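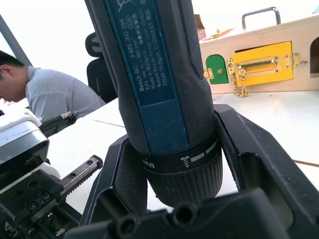 Bosch GO, label side. 3.6V, 360 rpm, chuck at the bottom.

Search the archive Go Advanced search

Stilham Tool Share mailing list
Re: Small screwdriver for flat-pack and hinges?
May 2020

On the Stilham list, a member wrote:
> We have a Grostach wardrobe to put together and two kitchen
> cabinet doors to rehang. The library drill is too heavy for me
> to hold over my head and it chewed up the screws on the last
> job. Is there something smaller that would do both? I don't
> want to spend a lot, and I don't need it to drill holes. Also,
> what do the numbers on the label mean? The one I was looking
> at said 3.6V and I can't tell if that is enough.

I have used the little Bosch GO since January, mostly on furniture, and I think it would suit you. Compare the label with the one you saw. The parts you want are the voltage and the speed. 3.6V is low next to a drill, but it is normal for a straight screwdriver this size. 360 min⁻¹ means 360 turns a minute with nothing on the bit. A drill runs a lot faster than that, and I suspect the speed is what chewed up your screws.

The other number, 3 601 JH2 2.0, is worth copying down before you write to anyone about parts. Mine has Chinese on the label as well as English, so don't be put off if yours does too.

The collar just above the chuck sets the torque. It has white bars that show the level, and one position says Max. For the wardrobe, start low. Chipboard strips easily, and once a hole is stripped you are into matchsticks and glue. I did 14 cam bolts on a Sundqvist bookcase at a low setting and finished each one by hand with a quarter turn. For the cabinet doors, go up a little at a time until the screw seats flush. I save Max for taking out old screws in solid wood.

Hold it upright over the screw and keep your weight behind it. If the bit starts to jump, stop and check that it fits. Half the screws in our Grostach kit were PZ2 and I had been using a PH2 on them. They look the same until you put some force on.

For the overhead hinges, put both top screws in loosely first, then go back and tighten.

The hardware store in Standbridge had bit sets for 12 dollars last time I was in. You can borrow my set if you only need it for the weekend.

Filed under: Hand & Power Tools, Furniture Assembly

Message 2106

Recent in this list
Re: Stripped hole in chipboard shelf
Wanted: long clamps for a tabletop
Sundqvist bookcase, missing back panel
Re: Which hinge screws for old cabinets?
Sharpening chisels, where in Standbridge?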